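Why Does a River Flood After the Rain Has Stopped?

Sometimes it rains hard all night and the river looks fine in the morning. Then, in the afternoon, with the sun out, the water comes over the bank. Where did it come from?

Rain doesn't fall straight into a river. Most of it lands on hills, fields, roofs and roads. All the land that drains into one river is called its watershed. The watershed of the Cerer River covers 332 square miles, and the town of Urnwood sits near the bottom of it. Rain that falls on the far hills has a long way to travel before it gets to town.

Some of the rain soaks into the ground first. Soil is full of tiny spaces, a bit like a sponge. When those spaces are full, the soil can't hold any more, and the extra water runs downhill. This is called runoff. It goes into ditches, then into creeks, then into the river. 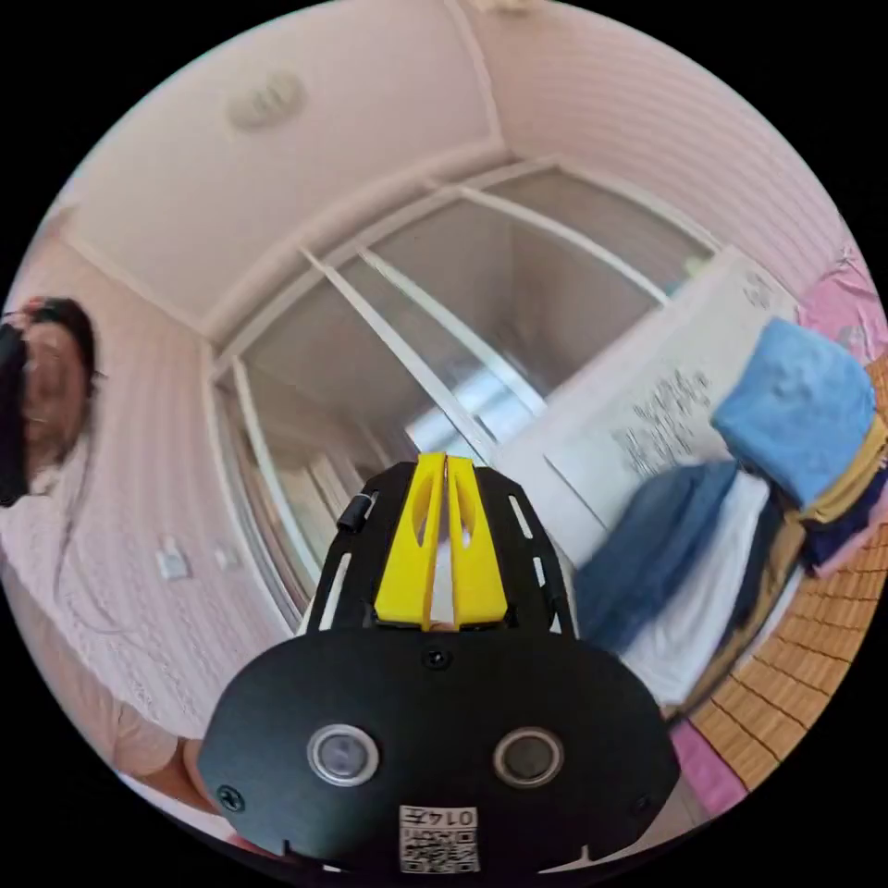 Pavement makes runoff faster. Water can't soak into a parking lot, so it heads for the nearest storm drain. Frozen ground works the same way. That is why a November storm on hard, cold soil can cause more trouble than a summer storm with the same amount of rain.

When all the creeks send their water down at once, the river rises. The highest point it reaches is called the crest. On a small creek the crest may come 3 hours after the heaviest rain. On a long river it can take 30 hours or more.

People who watch rivers use gauges to measure how high the water is. If a gauge upstream shows the river going up, towns downstream have time to get ready.

Stay away from a flooded creek, even if it looks shallow - moving water is much stronger than it looks. Never walk through it, and wait until an adult tells you the path is safe.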